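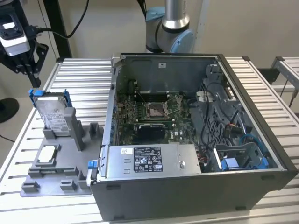 Home Visits Repairs Reading list Contact

An afternoon at the Werkavum open day
Feb 5, 2018 - by Rhea Tan

I had been meaning to go to the Werkavum open day for two years running and both times something came up (the first time a leaking ceiling, the second time I plain forgot). This year Beatrice Mbwambo texted me the night before, so I had no excuse! We took the 51 bus out past the Policarpio warehouses, got off a stop too early, and walked the rest of the way in the kind of drizzle that gets in under your glasses.

Werkavum, if you haven't come across it, takes in old office computers, gets them working and passes them on to schools and small groups that need them. They have the ground floor of what used to be the Cunditz print shop, and the whole place still smells a bit of ink, especially by the stairs. You sign in at a folding desk, you get a sticker with your name on it, and then you can pretty much wander. Jomar Salazar was doing the talking in the front room when we came in. He told us 182 machines had gone out the door last year, most of them in July, when the schools clear out their closets and everybody wants everything at once.

The first room is storage and it's more fun than it sounds. Shelves of keyboards, a bin of mice, a whole rack of monitors with masking tape on them saying things like "buzzes" and "fine but ugly." Beatrice wanted to buy the ugly one. They don't sell to visitors, I asked.

But the part I came for was the teardown talk, and that was great. Arnel Dalisay runs it and he is very good at not making you feel dumb. He likes to have the tower lying on its side with the panel off so you look straight down into it, like a dollhouse. I've owned desktops since I was a teenager and I don't think I had ever looked at one properly. The power supply is so much bigger than I pictured, a long silver box with all that tiny print on its label. The processor socket has a little metal lever on it, and the memory slots stand in a column right beside it. He went through what he checks first on a donated machine: dust, then the fan, then whether anyone left a disc in the drive. (He has a drawer of those discs. Mostly tax software.)

Then we got to the hard drives, and this is where I started taking notes on the back of my bus ticket. In a lot of office towers the drive rides in a plastic carrier that slides into a cage, so you can get it out without a fight. I've only ever had the other kind, with four screws, one of which always falls down behind something. I was quite jealous.

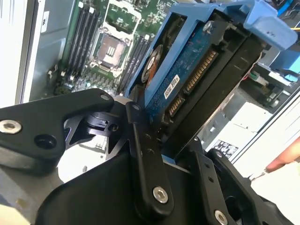
Hard drive in its blue carrier, with the gold contacts along one edge.

I asked what happens to the stuff on the drives, which I guess everybody asks. Arnel said every one gets wiped before it goes anywhere, and if the wipe fails the drive gets drilled. They keep a log of it in a program called Notis that Remedios Sarmiento set up for them - she showed me her screen, and it was the most orderly thing in the building. Each machine gets a line with where it came from, what was swapped and who has it now. She was a little put out that the people upstairs still keep a paper version too.

There was a hands-on table in the back for anyone who wanted to try fitting memory sticks. I got mine in on the third go. You have to press harder than feels polite, and the click when it seats is scary the first time. Beatrice got hers in right away and was unbearable on the bus home.

A few practical things if you're thinking of going. It's free but there's a jar. The coffee is bad and the banana bread is excellent, so get there before 3 because it was gone by the time we came back for seconds. Wear something warm, since the big door stays open for deliveries. And if you have an old tower under your desk, bring it along with its power cord. They never have enough cords.

I've got one in the hall closet that I'm going to open up myself before I hand it over. I want to see if mine has the nice carrier or the four screws.

Last updated: Feb. 2018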